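Dried chickpeas: is it worth the bother, and why are mine still hard?

Posted in Pantry and Bulk Cooking, September 2019

Valentyna Moroz

I have recently become the sort of person who owns a 10 kg sack of dried chickpeas. It was on special at the wholesaler in Flindell and I had a moment of feeling very organised. The sack now lives behind the laundry door, where it prevents the door from opening.

My trouble is that I can't get them soft. I soak them overnight, I boil them for an hour and a half, and they come out with the texture of something you'd use to fill a beanbag. The second batch I left on for nearly three hours and the skins came off and floated about like contact lenses, while the middles stayed gritty. My husband ate a bowl of it and said it was "very nourishing", a phrase he has previously used only about my mother's soup.

Things that may matter: we're on bore water out here, I salt the soaking water, and I have been putting the tomatoes in early because I'm impatient. I've also got no idea how old the sack is. The only thing printed on it is a batch number, 2,891, and a drawing of a camel.

Also, how much do I soak for one 400 g tin's worth? Every recipe I own says "one tin, drained" and I have been guessing with a mug.
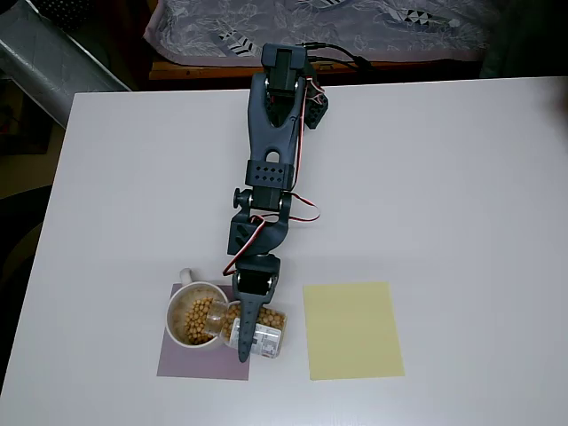

Chickpeas going into the mug.

Is there a trick, or do I give up and buy tins like a normal person?

Myroslav Mykhailiuk

It's your water, and then it's your tomatoes, in that order.

Bore water is usually hard, and the calcium in it firms up the skins of anything in the bean family. You can boil them until the next election and they'll stay gritty. Use rainwater if you've got a tank you'd drink from, or add bicarb to the soak: half a teaspoon per litre is plenty. Drain and rinse well afterwards, or your hummus will taste like a swimming pool. I put another small pinch in the cooking pot if the chickpeas look old. More than that and they collapse into a beige paste, so go easy the first time.

Tomatoes, lemon, vinegar and wine all wait until the chickpeas are soft right through. Acid more or less stops them where they are. I ruined an entire slow cooker of curry learning this and served it anyway, to people who are still mostly my friends.

Salt in the soak is fine, whatever your aunt says. I've done it both ways for years and the salted ones taste better and the skins behave.

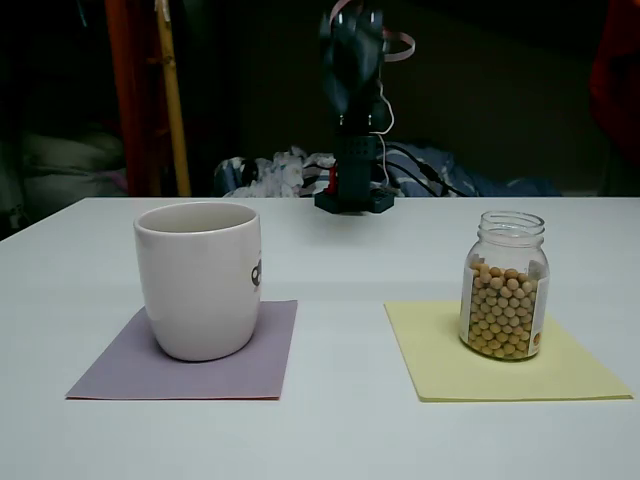 On the amounts, a 400 g tin gives you in the neighbourhood of a cup and a half once drained, and dried chickpeas a bit more than double when cooked. So a heaped half cup of dried, or three quarters if you pick at them while they cool, as everyone in my house does. If you're going to keep measuring with a mug, at least stick to the same mug. Mugs vary wildly. I have one that holds half a litre and was sold to me as a teacup.

As for age, do a test. Put a handful in a bowl of rainwater overnight and cut one in half in the morning. If it's the same colour all the way through, carry on. A chalky dot in the middle means it needs longer. If they're wrinkled and still rattling in the bowl, your camel has been in a shed for some years and you should ring the wholesaler.

Cook more than you need and freeze it. I spread them on a tray first so they don't set into a brick, then bag them in meal-sized lots. They'll last a good few months, and you might even get your laundry door back by May.

Hudon

Pressure cooker. Mine does soaked ones in 15 minutes and I haven't thought about it since. Don't fill it past halfway, they foam up and block the valve, and then you have chickpea on the ceiling. A bit of oil in the water helps with the foam.

I disagree about the bicarb, I can always taste it. But I'm on town water so maybe that's easy for me to say.

Save the cooking liquid too, my daughter makes meringues out of it. They're all right.

Valentyna Moroz

Thank you both. I did the overnight test with tank water and they're the same colour all the way through, so the camel is in the clear and I owe the wholesaler an apology for things I said in the car. Bicarb batch is on the stove now. Nothing is floating yet.

Hudon, I don't own a pressure cooker and after your second sentence about it I'm not sure I will.

Related topics

Can you freeze cooked lentils or do they go to mush?
Weevils in the flour again (42 replies)
Best way to store a 10 kg bag of rice in a humid kitchen
Red kidney beans and the slow cooker: is it safe?
Has anyone got the old Kostiuk preserving pan instructions?
Rainwater tank tastes of leaves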